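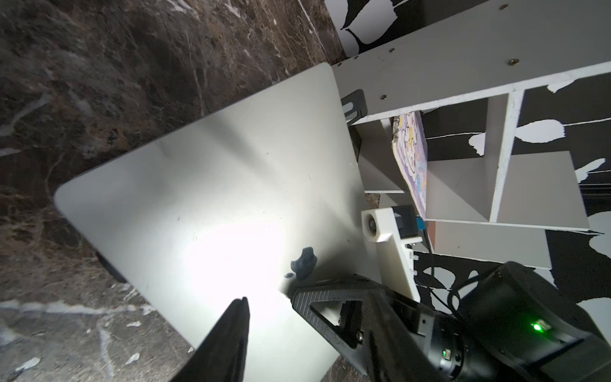 Home | Tickets | My queue | Knowledge base | Sign out

Ticket 1000 - Wrist camera view drifting on the Kong arm
Opened by: Moushumi Seneviratne
Assigned to: Rosaire Desjardins
Status: Closed

Moushumi Seneviratne
Hello Rosaire, and sorry to land this on you first thing. The Kong arm has started missing on the laptop job. It comes down over the closed lid nicely enough, then the finger stops a little too far to the left, and by the end of a morning it's further out again. If I home the arm and start over it doesn't come back to where it was, so I don't believe it's the joints. Both green lights on the gripper housing are lit, no fault on the pendant, and the gripper opens and closes as sweetly as ever. I've had a good look at the camera picture and the marble and the shelves all seem to be where they should be, but I'm no judge of a small shift. Could you have a look when you've had your tea?

Rosaire Desjardins
Morning Moushumi, no trouble at all, and thank you for writing it up so clearly, it saves me a lot of asking. I agree it doesn't sound like the joints. Before we touch anything, would you run the Idero check routine for me and send the score? A healthy one is 91 or better on that arm. Please also leave the laptop exactly where it is, even if it's lying at a slant. It's handy for me to have something with straight edges to compare against.

Moushumi Seneviratne
Ran it twice to be fair to it. 7 both times! I've never seen one that low. The laptop hasn't been moved.

Rosaire Desjardins
Goodness. Well, that does at least tell us something is properly out and we aren't chasing a ghost. I've two suspects. One is the bright patch on the lid, where the light bounces straight back up. The Prarkitz software can latch on to a reflection and treat it as an edge, and a silvery lid is just the sort of thing to set it off. The other is the white printed bracket above the wrist. They do creep if the bolts at the foot were nipped up in a hurry, and I have seen a thin wire pull one round over a few days when it had been left short.

Could you try the easy one first? Pull the blind, switch off the lamp nearest the bench, and run the check again. Then, with the arm stopped and the power isolated, put a finger and thumb on the bracket and see if it will rock. Very gently please, they snap along the print lines.

Moushumi Seneviratne
Blind down and lamp off: the score went to 9, so I don't think we can blame the light for much. The bracket, though, does rock! Only a hair, but I could feel it click. Imani came over to feel it as well and she agrees. She wonders if it was left like that after the cable was changed on Saturday, and I must say that fits, as the trouble began on the very next shift.

Imani Mushi
Adding myself here, as that cable change was mine. I had the bracket off to get at the wire and I remember doing the bolts up by hand, meaning to go back with the driver, and then the Damix delivery turned up and it went clean out of my head. Very sorry, both of you. I can put it right this afternoon if Rosaire will tell me how tight. I don't want to go crushing the plastic.

Rosaire Desjardins
Please don't be sorry, Imani, I've done the same myself and on a bigger arm. Here's what I'd like:

1. Power isolated, arm in the service position.
2. Back both foot bolts off, push the bracket fully home and hold it there.
3. Do the bolts up a bit at a time, swapping from one to the other. Snug with the short driver, then stop.
4. Leave a small loop of slack in the thin wire. The wrist should turn all the way each way without tugging it.
5. Power up and redo the hand-eye calibration from the start. The old one is no use once the bracket has moved.
6. Idero check with the blind up and the lamp on, as you'd normally work.

Imani Mushi
All done. One bolt was barely holding. The wire had been pulling at full turn too, so I've given it more slack. Calibration went through first time and the check came back at 91.

Moushumi Seneviratne
And I've run the laptop job since, with the lamp on. The finger is stopping where it ought to again. Thank you both ever so much.

Rosaire Desjardins
Lovely news. I've added a bracket check to the cable change sheet and asked Tomomi Hosoda to print a spare, in case this one has suffered. I'll close this now, but do reopen it if the score drops.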